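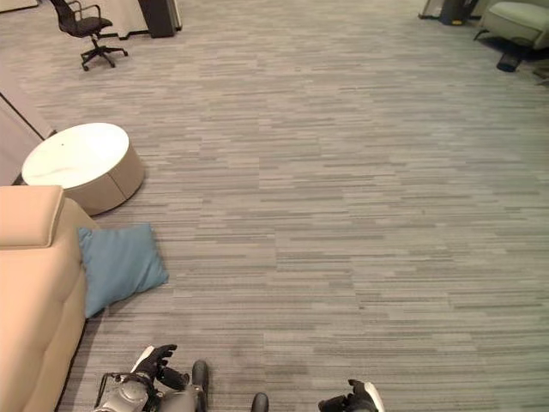

Robot Learning in Lived-In Rooms
Handout 2: Choosing what to keep from a demonstration
Notes by Javiera Mansilla, 12/12/22

Welcome back, everyone, and thank you for the lively questions after the last handout. Several of you asked why we spend so long on recordings before we train anything at all, so let me take that slowly.

Our working task is tidying a sitting area: the robot finds a pillow on the carpet, gets itself into a good position, picks the pillow up and puts it on the sofa. A person steers the robot through the whole thing while we record the head camera and the joint angles together. The policy, which we call Grimo, then learns to predict the next short stretch of motion from what the camera sees.

The Sedgwick set has 300 of these demonstrations. When Ayodele Haruna went through them by hand, she marked 29 in which the operator paused for a long while before reaching. Please don't think of those as bad recordings – a person steering a robot needs time to think, just as you or I would. The trouble is that Grimo sees a still camera view paired with still arms, and it learns to stand there.

Our remedy is a plain one. We trim any pause longer than 2 seconds, but we leave the slow approach alone, and I do mean alone. Gareth Catterall once smoothed the approaches as well, and the trained policy came in too fast and closed its fingers early. Soft things give you very little warning, and a pillow leaning on furniture can slide as soon as it's touched.

Keep the head view uncropped, too. It's tempting to cut away the bottom, where the robot's own hands show, but the policy uses them to judge how far it still has to reach.

For next time, please read the Omau notes and trim five recordings yourselves. Write down every cut you weren't sure of – we'll go over those together.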